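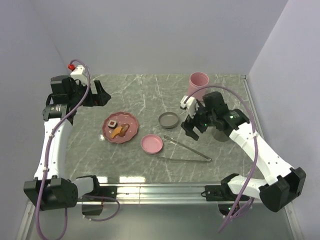 Trevor Lightfoot

Club advisor at Flutham, second year with a two-arm setup. Our fall project is the sushi plate: pick a piece off the plate, put it in a small dish, leave the cups standing. The students' write-up claims 11 out of 12 successful runs and they want to enter it in the Lovside showcase in November. I'm not convinced, and I'd like to hear from people who have judged these things before I sign off.

My problem is that the plate was in the same spot for every run. So was the pink dish. They tell me the policy "generalizes." To what?

xqin_builds
Did they write down what counts as a success before they started? If the piece lands on the rim and rolls in, is that a success? We fought over that for a whole meeting.

Trevor Lightfoot
They did not. The criteria showed up in the doc after the numbers did.

tuan_la
I'd go easier on them. It's a student project, they got two arms working over one table without knocking into each other. That alone took our team most of a semester. 12 runs is thin but it's a start.

antigoni_k
Thin is generous. With 12 runs, two bad grabs and your headline number is a different number. Also which arm did the picking? If the second one just hovered, say so and drop "bimanual" from the title.
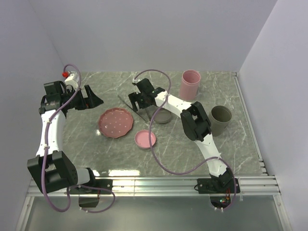

Trevor Lightfoot

The title is a fair point and I'll raise it tonight. What bothers me more is how much of the result depends on the layout, and I don't only mean the dishes. Move the plate over a few inches and the left arm has to come in at another angle. Then there's the cable. Look at the right arm, the purple line comes down across the tabletop in a big S, right past the small pink dish. If that line drags a dish, does it go down as a policy failure, a setup failure, or does the run get tossed? I asked and got three answers from three students.

xqin_builds
Tossed runs are how you get to 11 out of 12. Ask for the raw log.

tuan_la
Or it's a cable and you clip it up higher. Not everything is a cover-up, Xiaoqing.

xqin_builds
Didn't say cover-up. Said ask for the log.

NNong
I judged at Lovside last year. We had a team with roughly 1,000 demonstrations and a great video, and it fell apart when I slid the bowl over. We will slide your bowl over. Tell them that now.

Trevor Lightfoot
That will go over better coming from you than from me. Can I quote you?

NNong
Sure. Tell them to bring the failures too, I gave more points for those than for the video.

antigoni_k
Still think you should hold it back until spring.

tuan_la
Disagree. Let them enter and find out.

Trevor Lightfoot
Compromise for now: new runs with the plate moved each time, somebody outside the team picks the spots, criteria written down first. If they won't do that I'm not signing. Will post the log when I have it.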